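The open day at Stindora began at 21 minutes past two, the coach having gone to the wrong Graltik. There are two, and neither is worth it.

I had come for the sandwiches. My sister's firm had been sent four tickets and used three, and I was between jobs in the sense that a man in the sea is between boats. At the door they gave me a lanyard that said VISITOR 337, and a leaflet on the future of tidying.

"The system is called Pallix," said our guide, a young woman with the brightness of someone on her 8th tour of the day. "It has learned from 400 hours of practice."

"Practice at what?" asked a man in a waxed jacket.

"Toys," she said. "In and out of a box."

He wrote this down. I have a nephew who has had more practice than that and still can't do the out part without a hammer, so I kept quiet and moved to the front.

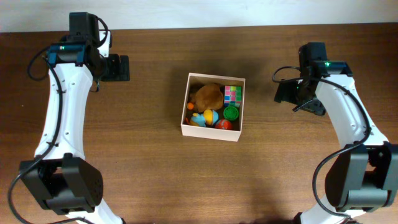
"When does it start?" said the waxed jacket.

"It's thinking," said the guide.

We thought too. A child near my elbow asked whether the ball was hers to keep, and was told no, and then asked about the puzzle cube, like a lawyer trying the next clause. Somebody's phone played a tune. From the corridor came the sound of cling film being taken off a large plate — a sound I would know anywhere — and I felt the back row begin to thin.

I stayed. I can't say why. I have spent whole winters looking at a box of things that needed sorting, with my hands held out in just that way, and it seemed rude to walk off on a colleague.

"Does it ever decide not to bother?" I asked.

The guide looked at her tablet for longer than the question needed. "We call that a rest state," she said.

"And how long does it last?"

"Lazaridis House has the figures. I could have them sent to you."

I gave her my address, and my sister's in case I moved. When I got to the corridor the egg ones had gone.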